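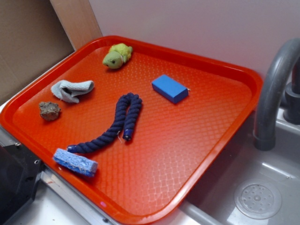 Tray by the sink, with the toy turtle and the cloth on it.

Prakolura Support
Ticket 177
Product: Clirnard Kombo under-sink water heater, 3 kW
Site: Zisgate, ground floor kitchen
Opened: 7/15/25
Status: Closed
Subject: Kombo cuts out in the middle of the day, code F4 on display

Customer, opening message

The heater in our ground floor kitchen keeps switching itself off. The display shows F4 and there is no hot water until somebody turns it off at the wall and back on. It then works for anything between ten minutes and the rest of the day.

It was put in during May and was fine for the first couple of weeks. Since then it has done this on most sunny days. I only mention the weather because the fitter asked me what had changed and it was the only thing I could think of. It has never once failed first thing in the morning or in the evening.

The manual says F4 is "supply fault, contact installer". The installer has been back, tested the socket and the heater, found nothing wrong and charged us for the visit. He said to contact you.

Things already tried:
Turned off and on at the wall, many times.
Left off overnight.
Cleaned the inlet filter (there was a bit of grit in it, no difference).
Turned the temperature down from high to medium.
Different socket in the same kitchen, heater run from there for an afternoon. Still F4.

Prakolura Support, reply

Thank you for the details. The code F4 on a Kombo covers two separate faults which share one number on the older display boards. One is water supply (flow too low when heating is called for) and the other is electrical supply (voltage outside the range the control board will accept). The manual only says "supply", and we have passed that on to Clirnard before.

To tell them apart, please do the following next time it happens, before switching it off:

Press and hold the plus button until the display flashes.
The display will show F4, then a second figure.
F4 followed by 1 is water. F4 followed by 2 is electrical.

Please also let us know the software version. It shows for a moment when the heater is first switched on.

Please do not plug the heater into an extension lead for testing. It should only be run from its own socket or fused outlet as set out in the installation sheet.

Customer, reply

Software is 2.6. It has not gone off today so nothing to report on the second figure. It is raining.

Customer, reply

Went off just before one o'clock. Held the plus button and got F4 then 2. Did it again after lunch, same thing. So electrical, if I have understood you.

The installer measured the socket when he came and said it was fine, 241 I think. He was here at half past eight in the morning.

Is there anything else running that could do this? We have a fridge, a kettle, a dishwasher and the usual lights. The dishwasher is not on at midday.

Prakolura Support, reply

Yes, F4 2 is electrical. Appliances in your own kitchen are unlikely to be the cause. A large load pulls the voltage down a little, and the Kombo will put up with quite a low supply before it stops. It is less forgiving at the high end.

Does the building have solar panels, or do the buildings next to it? When panels are exporting and there is little demand nearby, the voltage on the local supply goes up. This would fit with the time of day and with the weather.

We suggest fitting a plug-in meter that records the highest and lowest voltage it sees. These can be bought cheaply from most electrical shops. Put it in a spare kitchen socket, not between the heater and the wall - most of them are not rated for a heater running for long periods. Leave it for a few days, including at least two bright ones.

Customer, reply

We have no panels. The unit behind us had a whole roof of them put on in the spring. I did not connect the two things.

Meter ordered.

Customer, reply

Meter has been in for four days. I wrote down the high figure each evening and reset it.

First day, overcast: 246
Second day, bright from mid morning: 257
Third day, bright all day: 259
Fourth day, cloud then sun late on: 251

F4 came up on the second and third days. Nothing on the other two. The heater was used about the same amount each day.

The lowest it has shown is 238, early evening.

Prakolura Support, reply

That is very helpful and explains the fault. The normal upper limit for a supply in this country is 253. The Kombo on software 2.6 stops at 255 and holds the fault until it is switched off. The heater is doing what it was set up to do, and there is no sign of a faulty board.

There are two things to sort out, and they are separate.

1. The supply. Readings above 253 should be reported to the company that owns the cables in your area. This is the network operator and is usually different from the company that sends your bill. Give them the dates, times and readings. They may want to fit their own recorder. They do not charge for this. Please do report it even if the heater can be made to cope, as other equipment in the building is seeing the same voltage.

2. The heater. Software 2.8 changes the way F4 2 is handled. The heater still stops when the voltage is too high, but it starts again by itself once the supply has been back in range for five minutes. The limit itself is not changed and we cannot change it.

The update needs a service visit as there is no customer port on this model. As the heater is under guarantee there is no charge. We will also look at refunding the installer's visit if you can send us a copy of the invoice.

Customer, reply

Invoice attached. Reported to the network operator by phone, reference given. They asked for the same figures I sent you and said someone would be out within ten working days.

Please book the update. Mornings are best. Access to the heater is through the left-hand cupboard door; the right-hand one is fixed shut.

Could you confirm whether it is safe to carry on using it until then? We have been switching it off and on two or three times a day on hot days.

Prakolura Support, reply

Yes, it is safe to use. Leave it off for a minute or so before switching back on. If it fails again straight away, the voltage is still high and there is no point in trying again for half an hour.

Visit booked. The engineer will bring a replacement inlet filter as well, given the grit you found.

Engineer notes

Software updated 2.6 to 2.8. Version confirmed on start-up.
Voltage at outlet on arrival 244.
Inlet filter replaced. Old one had light scale and a small amount of grit.
Pressure relief checked, no drips.
Heater run to full temperature twice, no codes.
Fault memory read before update: all F4 entries were type 2, none type 1. Memory then cleared.
Fixing screw missing from lower bracket, replaced.

Customer, reply

The network operator came and put a recorder on the incoming supply for a week. They have now altered the setting at the substation and say it should bring everything down by a few volts. Highest I have seen on the plug-in meter since is 250, and that was on a very bright day.

F4 came up once between the update and the substation work. It cleared on its own while I was looking for the instructions. Nothing since.

Happy for this to be closed once the refund has come through.

Prakolura Support, closing note

Refund for installer visit approved and paid.
Cause: high supply voltage at midday, outside the heater.
Fix: supply adjusted by network operator, software updated to 2.8.
Parts used: inlet filter, one bracket screw.
Guarantee end date not affected.
Passed to Clirnard: request for the Kombo manual to list F4 1 and F4 2 separately, with the button press for showing the second figure. See also earlier request on the same point.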